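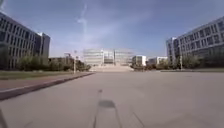

When should you change from a moving lure to a slow one in a bass tournament? When you have fished your best water two times with the fast lure and the bites became short or stopped. This is my rule now, after the Wesumholm open, and I will try to explain how I came to it.

First the result, for those who asked. I finished 49th from 179 anglers. The last paid place was much higher, so no cheque for me, but it is my best finish on a lake of this size.

Practice was two days. I spent almost all of it on the north shore of Wesumholm, where the weed begins in shallow water and then drops quickly. The fish were on the outside edge of the weed, not inside it. I marked the places and left them alone.

Competition morning, 10 June 2018. My boat number was late, and when I arrived the first weed edge had already two boats on it. I went to my second place, a small point with broken rock. Third cast, a good smallmouth on a swimming jig.

By nine o'clock I had four fish in the livewell. Then the wind stopped completely, and the bites stopped also. I continued with the same jig for more than one hour. This was my mistake of the day and I want to be clear about it. 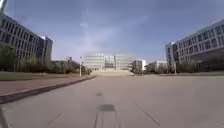 When I finally put the jig away, I took a light drop shot with a small worm and fished the same point again, very slowly. The fifth fish came after a few minutes. Then two better ones, so I could let the smallest go back. The fish had been there all the time, I think. They only did not want to chase.

Equipment, because I get this question in messages. Spinning rod from Endilow, medium light, with thin braid and a fluorocarbon leader of roughly my own height. The swimming jig was the Seyoum in green pumpkin. I bought all of it myself, no sponsor.

About the weigh-in: please put your fish in the bag only when you are called. I saw several people standing in the queue with full bags and no fresh water. The tanks were close by and there was enough place for everybody.

Somebody asked if the new rule of one rod on the deck while moving is annoying. A little, yes. I lost some time with straps at every stop. But with so many boats leaving through the same narrow channel I prefer it, and after the first morning my hands knew what to do.

What I would do differently: start at the rock point and not lose twenty minutes with looking at other boats on my first place. Also have the drop shot already tied before the start. I tied it on the water with cold fingers and had to do the knot again.

Next one for me is Onditz in July. The water there is darker and I have never fished it, so if you know the lake I would be glad for any advice about depth – I do not ask for your places, only if the fish stay shallow in summer or go down to the old river bed.

Thank you for reading such a long thread. I will answer the questions about leader knots tomorrow, after I have dried and cleaned all the gear.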